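Reviewed: Kidar Tabletop Phrase Cards and Timer, second edition

I run a two-hour English conversation table at the Prestilstead branch library and have used the Kidar set there since January. The first edition was reviewed on this site by Catriona Rutherford, who liked the card content and disliked nearly everything around it. The second edition has new cards, a new timer and the same box. I bought it at the list price.

## What is in the box

The set has a deck of prompt cards, a deck of follow-up cards, a countdown timer, a leader's booklet and a pad of feedback slips. The prompt cards are sorted into three levels, marked by a colored stripe along the short edge. The follow-up cards have no level. They carry short questions such as "What happened next?" and "Would you do it again?" and are meant to be drawn when a speaker stops early.

The booklet is 90 pages long. The first third is general advice on running a group, most of which an experienced leader can skip. The rest is an index of the cards by topic and grammar point. The index is the reason to keep the booklet. If a learner needs practice with the past tense, you can pull suitable prompts before the session starts.

## The prompts

The level one prompts are the best I have used. They ask for facts the speaker already knows (the route to work, the contents of a kitchen drawer, a neighbor's dog) and leave the effort for the language. Madhu Sengar, who leads the beginner table on alternate weeks, ran through most of level one with learners from four language backgrounds and set aside only a handful of cards. Two of those depended on knowing what a yard sale is.

Level two is weaker. Several cards ask for an opinion on a subject that many adults would prefer to leave alone with strangers, including salary and religion. I removed these. The booklet suggests letting the speaker pass, but a pass costs the speaker some confidence at this level, and the card goes back into the deck to be drawn again.

Level three is good for pairs and poor for groups. The prompts are long, up to 2 minutes to read aloud and clear up, and the rest of the table waits. 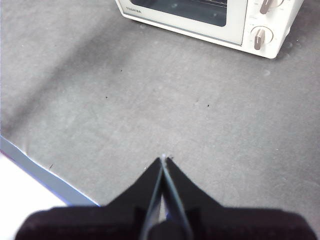
Card stock is the main physical change in this edition. The old cards were thin and curled at the corners within a few weeks. The new ones are heavier and stay flat, but the coating is smooth enough that a single card is hard to lift from a bare table. On a flat gray tabletop like this one, most people end up sliding the card to the edge and catching it there. Older learners in my group found this tiresome. A felt mat fixes the problem and also quiets the timer. Kidar does not supply one.

The print is dark gray on white in a plain typeface. It is readable at arm's length under library lighting. The stripe colors for levels two and three are too close together and I have marked the level three cards with a pen.

## The timer

The timer has one dial and one button. Turn the dial to set the speaking time, press to start, press again to pause. The alert is a single low tone, which interrupts less than the beeper in the Nivis conversation kit I used before. It can be set in steps of 30 seconds, with no finer control.

I have two complaints. The display is on the top face, so only people seated near it can read it. The timer also forgets its last setting when it switches off, and it switches off after a few idle minutes. In a discussion that runs freely between turns, this means setting the dial again for nearly every speaker. Lutz Heitmann opened his to see if the behavior could be changed with a jumper. It could not, and he did not recommend the attempt.

Battery life has been acceptable. I am still on the cells that came with it.

## The feedback slips

Each slip has room for one thing the speaker did well and one thing to practice. I was prepared to find these useless. They work well enough if the leader fills them in and hands them over at the end, without comment. When learners filled them in for each other, most wrote "very good" in both spaces.

The pad will run out before anything else in the box. Refills are sold separately, and the item number is 1462. It is printed on the back of the pad and nowhere in the booklet, so copy it down before you throw the backing away. The slips are plain enough that a photocopy does the same job.

## Compared with the alternatives

| Set | Prompts | Timer | Index | Suits |
|---|---|---|---|---|
| Kidar, second edition | Strong at level one, uneven above | Quiet, forgets setting | Yes | Mixed tables |
| Nivis kit | Even, somewhat dull | Loud | No | Classes |
| Tsoukalas card box | Long, literary | None | Partial | Advanced pairs |

The Nivis kit is the safer purchase for a school. Its prompts are short and nothing in them will embarrass anyone, but learners who attend regularly see them all quickly. The Tsoukalas box is well written and assumes a reader who is already comfortable with a newspaper. Eamon Quinlan uses it with his advanced group and would not change. I tried it once with an intermediate table and spent most of the session explaining vocabulary.

## Setting it up

Allow some time before the first session to sort the cards. They arrive shuffled across levels – an odd choice, given that the booklet assumes they are separate. The box has two card wells for what are in effect four stacks, so I keep levels two and three in a rubber band on top of the follow-up deck. The lid closes over this with slight pressure.

Put the follow-up cards in the center of the table and let anyone draw. When the leader holds them, every exchange goes through the leader, and quieter members speak less.

## Verdict

Buy it for the level one cards and the index. Owners of the first edition should check whether Kidar will sell the cards alone before paying for the whole box again. Magnus Strachan asked on behalf of the evening group and was told that a cards-only pack is planned, without a date.

Rating: 7 out of 10. I would add a point for a timer that keeps its setting.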